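Fedwood Pantry Share: jars wanted again

18/06/2020

The refill shelf at Fedwood is open again at its usual hours, and we are short of containers. When the shelf closed in December we had 200 jars in the cupboard. Most of them went out with the last round of rice and lentils, which is how the shelf is meant to work, but few have come back.

If you have jars at home, please bring them in. Wide-mouthed ones are the most useful. A scoop fits into them, and they can be washed by hand without a bottle brush. Tall sauce bottles and anything with a narrow neck should go in your own recycling. We can't fill them and we don't have room to keep them.

Wash jars and lids in hot soapy water and let them dry overnight with the lids off. Check the rim with a finger before you pack them. A chipped rim means the jar can't be used for food, even if the lid still closes. Old labels can stay on if they won't come off, but cross out the date.
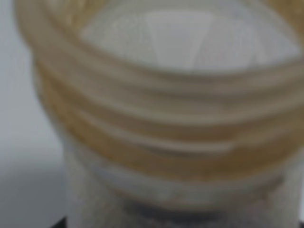

Drop-off is at the side door on Grevthorpe Lane, between 9 and noon. Put the jars in a box or a sturdy bag, no more than eight to a bag, and leave it on the lower rack. Lids with rust on the inside should be thrown out at home. Odd lids without a jar are welcome, and so are jars without a lid.

The Drarnon building is not taking containers this summer. Bags left there will not be picked up.

Dry goods for the next refill are coming from Sitompul Foods and will be the same as before: white rice, brown lentils, oats and split peas. The limit is two jars per household per visit. Flour will be back on the list when the larger bins arrive.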